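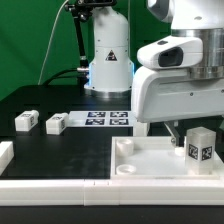
The Tray Comes Back to the Table

By Ghazala Gilani

My grandmother in Multdale kept a tray for everything. One was for tea, one for buttons, one for the medicines, and a very small one only for keys. When I moved to Nasolitz I left them all behind, because I believed trays were for old people. Now I own 4, and I am writing this article with my elbow beside one of them.

A shallow white tray on a black table is perhaps the plainest arrangement there is. Two short white cups stand at the left side, one behind the other, and a small round disc has its place near the back. A block stands upright at the right end. White on black is strict, but it shows you at once where the tray stops and the table begins.

At Virk, a household shop in Vusovia where I spent one long November afternoon, they sell 67 kinds of tray. The deep ones go first, I was told, and the shallow ones come back into fashion every few years. I prefer the shallow. In a deep tray things lie down and hide - pens, coins, one earring - and you must dig for them.

My own rule is simple. Short things go to the left, where my hand arrives first. Tall things go to one end, so I do not knock them with my sleeve. The middle I try to leave free, and by evening it has usually a spoon in it, or a letter from the bank.

I wash the tray on the same day as the tablecloth. It takes one minute with warm water, and then the cups go back to their side.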